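Reading time: 2 min
Tuesday, November 26, 2019 – by Yamila Navarrete

4. Preparing the surface and first oiling

This section is for tabletops that were sanded in section 3. Use only Gullix hard oil, and read the whole section before you open the can.

1. Vacuum the surface, then wipe it one time with a dry cloth. Do not use water.
2. Keep the room at 12 degrees Celsius or more during all the work.
3. Stir the oil for two minutes. The pigment stays at the bottom – shaking the can is not enough.
4. Pour a small quantity in the center and spread it with the Zimmont pad, always along the grain. One can of 255 ml is sufficient for a normal dining table.
5. Wait 12 minutes and remove all the oil which is still wet.

CAUTION: Cloths with oil can start to burn by themselves. Put them in a metal bucket with water and close the lid.
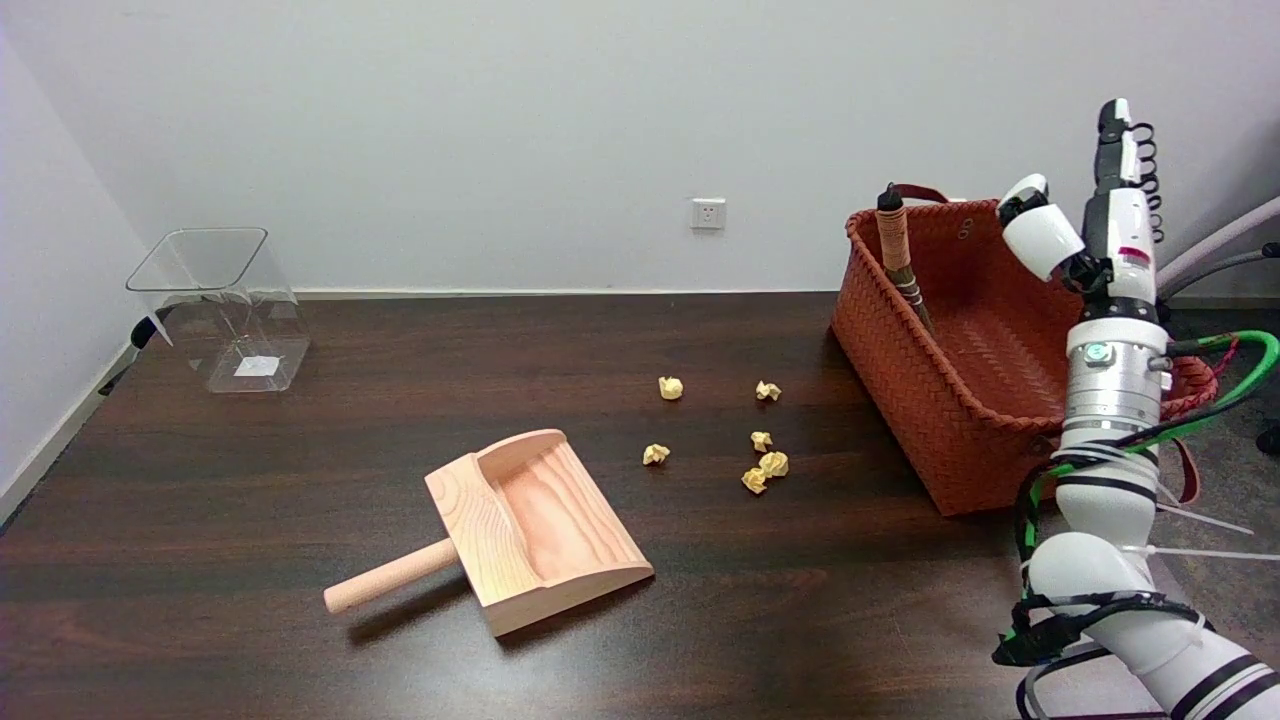 6. Leave the table to dry until the next day. Nothing should be placed on it in this time.
7. If the surface feels rough, pass the 600 grit paper by hand, with very light pressure, and clean the dust again.
8. Repeat steps 3 to 6 for the second coat.

Note: The dark tones, for example Daza, need a longer time to dry in winter. In January I give them one more day.

For wax, continue with section 5.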